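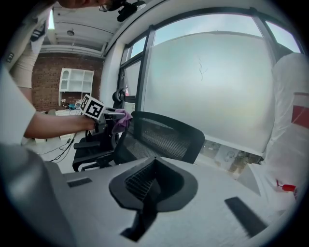
**Ticket 1245** – open day, Flundstead room
Opened by: Nanna Riis
Assigned: Cyrill Moser
Priority: high (visitors in tomorrow)
Wednesday, December 11, 2024

**Problem**
Cloth pick-up station. Tracking drops out on the hand-held gripper, recording stops, have to start again. Two stops in the morning run-through, both while reaching for the purple cloth on the chair back. Fine when arm is held close in.

**Tried so far**
- Restarted Puker. Same.
- Swapped battery on the headset, no change
- Wiped the marker cube. Maybe a bit better?? not sure
- Re-did the calibration with Catarina. Passed first time, then dropped out again on the next reach.

**Cyrill, 13.10**
Log says markers lost, not the gripper link. Window is my first guess – shade is down but still glowing, and the cube is against it on that reach. Can you turn the chair so people work with the window behind them? Also send me the Puker log, the whole folder pls, not just the last file.

**Nanna, 13.40**
Chair turned. 30 goes, one dropout. Log folder is on the Kelemen share.

**Cyrill, 14.05**
Better. Exposure was left on auto after the Kulatbridge visit, have fixed it at the lower setting. Restart and go agian.

**Nanna, 14.50**
Another 30, none lost. Margit did half of them so its not just my arm.

**Still open**
- Tape on floor for the chair legs (Catarina)
- Second cloth for the afternoon group, ask Viktória
- Check again at 9 with the morning light, before doors open

Leaving this open till then – NR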